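テーブル天板の手入れと卓上小物の片付け方

暮らしの手引き 住まいと台所編
発行:ドレマリ生活用品相談室
2022年10月改訂

食卓や作業台として使われる白い天板のテーブルは、部屋を明るく見せる一方で、飲み物の輪じみ、筆記具の跡、細かな擦り傷が目につきやすい家具です。本ページでは、日常の拭き方、汚れの種類に応じた落とし方、縁の木部の扱い、および天板の上に置く透明・半透明の小物入れの使い方についてご案内いたします。お手元の製品に取扱説明書がある場合は、その記載を優先してください。

1.日常の拭き掃除

天板の上のものは、いったんすべて別の場所に移します。物を置いたまま周囲だけを拭くと、置き場所の輪郭に沿って汚れの線が残り、後から落とすのに手間がかかります。

最初に乾いた柔らかい布、または毛足の短いはたきで、パンくずや砂ぼこりを手前に集めて取り除きます。次に、水で濡らして固く絞った布で、奥から手前へ一方向に拭きます。円を描くように拭くと、白い面では拭き筋が光に反射して残ることがあります。最後に乾いた布で水気を取ります。

布は台拭き専用のものを用意し、床用や流し用と兼用しないでください。使用後は洗剤で洗い、よくすすいで、広げて乾かします。当室では、縁の縫い目が平らなクロチュレルの台拭きを使用しておりますが、同程度の厚みの綿の布であれば差し支えありません。

2.汚れの種類と落とし方

油汚れ
台所用中性洗剤を水で薄め、布に含ませて拭きます。薄める割合は洗剤の容器に記載された表示に従ってください。洗剤分が残るとほこりが付着しますので、水拭きを二度行い、乾拭きで仕上げます。

コーヒー・紅茶の輪じみ
付いてすぐであれば水拭きで落ちます。時間がたったものは、ぬるま湯で湿らせた布を10分ほど載せるようなことはせず、短時間ずつ当てて様子を見ながら拭き取ってください。長く湿らせると、表面材の継ぎ目から水分が入るおそれがあります。

水性の筆記具の跡
固く絞った布で、跡の外側から内側に向けて押さえるように拭きます。色が広がる場合は布の面を替えてください。

油性の筆記具の跡
消毒用アルコールで薄くなることがありますが、塗装面ではつやが失われる場合があります。天板の裏側など目立たない部分で試し、変化がないことを確かめてからお使いください。塗装の種類が不明なときは、販売店への相談をお勧めいたします。

粘着テープの残り
金属のへらは使用しないでください。台所用中性洗剤を含ませた布で湿らせ、プラスチック製のカードの角を寝かせて、少しずつ寄せ取ります。

研磨剤入りの洗剤、メラミンスポンジ、金属たわしは、いずれも白い天板には適しません。汚れと一緒に表面が削られ、その部分だけ後から汚れやすくなります。塩素系漂白剤も変色の原因となりますので、使用をお控えください。

3.縁の木部の扱い

天板の周囲に木の縁が付いたテーブルでは、白い面と木部との境目に水と汚れがたまります。拭き掃除の終わりに、乾いた布を指に巻き、境目に沿って一辺ずつなぞってください。

細いくずが詰まっている場合は、竹串の先に布をかぶせて軽くかき出します。竹串をそのまま当てると、木部に筋が付きます。

無塗装またはオイル仕上げの木部は、年に一度、5月頃の乾燥した日に手入れを行うとよいでしょう。手順は次のとおりです。

白い天板の側に養生テープを貼り、境目を覆う
木部を乾拭きし、ささくれがあれば細かい紙やすりで木目に沿って整える
削り粉を払い、家具用オイルを布に少量取って薄く延ばす
余分なオイルを別の布で拭き取り、風通しのよい場所で乾かす
養生テープを手前に倒しながらゆっくりはがす

オイルの付いた布は自然発火のおそれがあります。丸めて放置せず、水に浸してから、お住まいの地域の定めに従って処分してください。

ウレタン塗装の木部にはオイルは不要です。固く絞った布で拭き、乾拭きするのみで足ります。

4.天板に置く小物入れの選び方

卓上の小物入れには、ふたの有無、深さ、透明度の異なるものがあります。中身の見える容器は探す手間が少なく、家族で共用する文具や調味料の小袋などに向いています。完全に透明なものは中の雑多な色がそのまま見えますので、見た目を落ち着かせたい場合は、灰色がかった半透明のプラスチック製のものが適しています。

寸法を選ぶ際は、テーブルの奥行きを先に測ります。奥行き900ミリの天板であれば、奥の一角に小箱を置いても、手前に食器や書類を広げる余地が十分に残ります。奥行き880ミリ程度の製品も多く、扱いはほぼ同じです。壁に付けて使うテーブルでは壁側の隅を、四方から使うテーブルでは人の座らない辺の近くを定位置としてください。

バティスト収納用品の小箱のように底の四隅に滑り止めを貼れる製品では、貼付後に白い天板へ色移りがないか、数日置いて確認することをお勧めいたします。黒や濃色のゴム足は、長期間同じ位置に置くと跡が残ることがあります。透明または白色のシリコーン製の足に替えるか、薄いフェルトを敷いてください。

5.半透明のプラスチック容器の洗い方

静電気でほこりが付きやすいため、乾いた布で強くこすることは避けます。

中身を出し、流水で砂ぼこりを流す
台所用中性洗剤を薄めたぬるま湯と柔らかいスポンジで、内側の隅から洗う
よくすすぎ、伏せて水を切る
水滴の跡が気になるときは、眼鏡拭きのような目の細かい布で押さえて取る

熱湯や食器洗い乾燥機の使用は、耐熱温度の表示を確認してからにしてください。表示のない容器では変形のおそれがあります。また、アクリルおよびポリスチレン製の容器は、アルコールで拭くと細かなひびが入ることがあります。材質の表示は、多くの場合、底面または購入時の包装に記されています。

6.一日の終わりの片付け

白い天板を長く保つうえで有効なのは、就寝前に天板の上を一度整えることです。郵便物、充電用のコード、薬の袋などは、置いたままにすると翌日さらに物が重なります。行き先の決まっているものは戻し、決まっていないものは小箱に一時的に入れ、週末に中身を改めてください。小箱から物があふれたときは、箱を増やす前に中身を減らします。

あわせて、椅子の背と天板の縁が触れていないかもご確認ください。椅子を深く押し込むと、出し入れのたびに縁の同じ箇所が当たり、塗装がはげます。指一本分の間を空けて収めるのが目安です。

7.傷が付いてしまった場合

浅い擦り傷は、家具用の補修ワックスの白で目立たなくなります。白にも青みのもの、黄みのものがありますので、昼間の自然光の下で色を合わせてください。爪が引っかかる深さの傷、表面材の浮き、膨れについては、家庭での補修は難しく、水分が入る前に専門の業者へご依頼ください。

ガンポート家具の補修用ワックスをご利用の場合は、付属のへらで埋めた後、余分を平らにならし、その日は水拭きをお控えください。

参考図
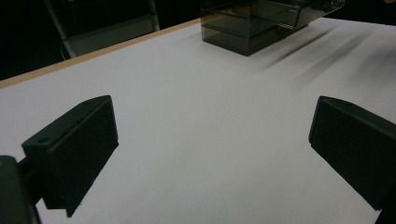

図1 白い天板のテーブルと、奥に置いた半透明の小箱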